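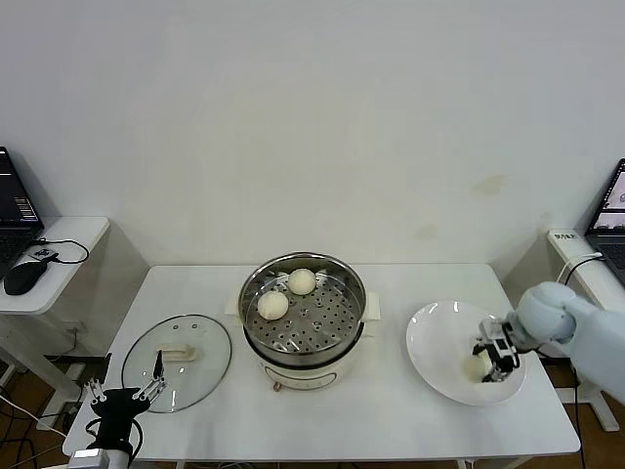
Parnbridge Return-to-Run Log, data card

Contents
Session records from a graded running program for adults coming back from calf and Achilles injuries. Each row is one session by one runner. Runners are identified by a code only.

Fields
runner_code, week, session_type, minutes_run, pain_before, pain_after, heel_raises_left, heel_raises_right, notes

Pain is scored from 0 to 10 by the runner. Heel raises are single-leg, to fatigue, capped at 40. A blank cell means the test was skipped – it does not mean zero. 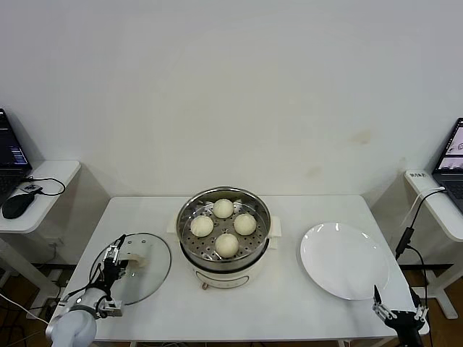 Sessions longer than 90 minutes were split into 2 rows with the same week number. Sum minutes_run before comparing weeks. Rows with pain_after above 5 carry a hold flag in notes, and the next session repeats the same stage.

Collection
Scores were entered on paper at the Kurnach track and typed up every Tuesday. Spelling in notes was left as written.

Known gaps
Treadmill sessions are missing for August. Shoe type was not recorded. The Clumatex export drops notes longer than one line – use the plain CSV if you need them.

Use
Free for teaching and research. Not suitable for setting an individual training load.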